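Folding of tiered garments 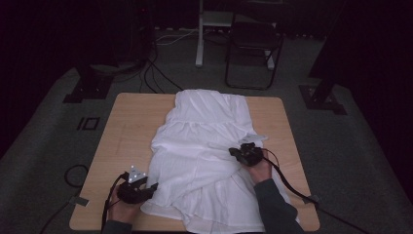 The folding of tiered garments is a branch of household linen and clothing care concerned with dresses, skirts and long shirts made from two or more gathered panels. Such garments are harder to fold evenly than plain ones, as the fabric is narrow at the top and grows wider with each tier. The subject is treated in most home economics manuals under the general heading of flat folding, and is distinguished there from rolling and from hanging storage.

Construction and terms

A tiered garment is made by gathering the upper edge of one panel and sewing it to the lower edge of the panel before it. The join is called the tier seam. It runs across the body of the garment and usually lies flat when the cloth is spread, while the fabric below it forms soft vertical gathers. The lowest panel may end in a plain hem or in a ruffle. In thin white cotton the tier seams are often the only firm lines available to the person folding, and they serve as guides for the placement of creases.

The upper part of the garment, above the first tier seam, is known as the yoke or bodice section. The lower part is called the sweep. In trade use, the term "spread" refers to the garment laid out at full length before any fold is made.

Work surface

A square table with a smooth, pale top is commonly used. A garment that is longer than the table may be folded over at the neck end or allowed to hang slightly over the near edge. Lorcombe, a laundry training school, teaches its students to stand at the hem end, where most of the loose fabric is found, and to work away from the body. The older Phelan method places the folder at the side of the table instead. The two positions give similar results with short garments, but the Phelan position is considered less suitable for full-length dresses.

Procedure

The garment is laid face down and the sweep is opened until the hem lies without overlap. Bunched fabric is released by lifting a corner and drawing it outward, first on one side and then on the other. Pressing down on the gathers with the palm is discouraged, as it sets creases across the tiers.

Once the spread is level, each side is brought in toward the center so that the sweep matches the width of the yoke. The hem is then carried up to the lowest tier seam, and the garment is folded in half or in thirds depending on the depth of the shelf. Any ruffle is turned to the inside. The Anddale folding chart gives a finished width of 30 centimeters for adult dresses and 19 centimeters for children's sizes, with no more than 4 layers of sweep at any point.

Variations

In the Zoltton fold, the side panels are overlapped fully, producing a narrow strip that is closed with 2 further folds. Trilok Ahuja, in a handbook on the care of light cottons, recommends this form for drawers and the standard form for open shelves. Ahuja also advises leaving heavily gathered pieces unpressed before storage.

See also
Flat folding
Gathering (sewing)
Linen storage
Ruffle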